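Can a robot tidy up yet?

Tuesday, April 19, 2022

My sister asked me last week when she could buy something that picks up after her kids. I told her not soon, and she wanted to know why, so I said I would write it down.

We already have machines that do chores. The dishwasher does one, and the vacuum that bumps around under my couch does another. Both work because somebody else did the hard part first. I load the plates. I pick the socks up off the floor before I press the button. What people want now is the machine that does the loading and the socks.

I keep a short list of small jobs and read whatever I can find on each of them. Folding a towel is on it, and so is wiping a counter. The list stands at 12. I would trust a robot alone in my kitchen with two of them, and slowly.

Shops are a little further along. The packing line at Gemden, where I worked until September, ran 261 cartons on a good shift with one arm and a suction cup. Every carton was the same size and came down the belt the same way up. Put a bag of oranges on that belt and the arm stopped until one of us walked over.

Trays are a good test, I think. A tray is flat, thin and close to the floor, so there isn't much to get hold of. A person slides a fingertip under the rim and tilts it without thinking. A robot has to find the rim, and a shiny surface can confuse its cameras. Then it has to get a finger below the edge without shoving the whole thing across the room.

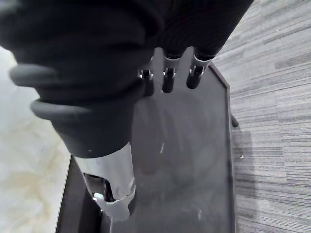
Three fingers over a glossy tray, with carpet on one side and pale floor on the other.

Hands with separate fingers ought to help with this kind of job. They also have more joints to go wrong, and they cost more than a plain two-sided clamp. I still think the clamp will reach our homes first.

So my sister is keeping her laundry basket by the stairs. I'll do towels next time.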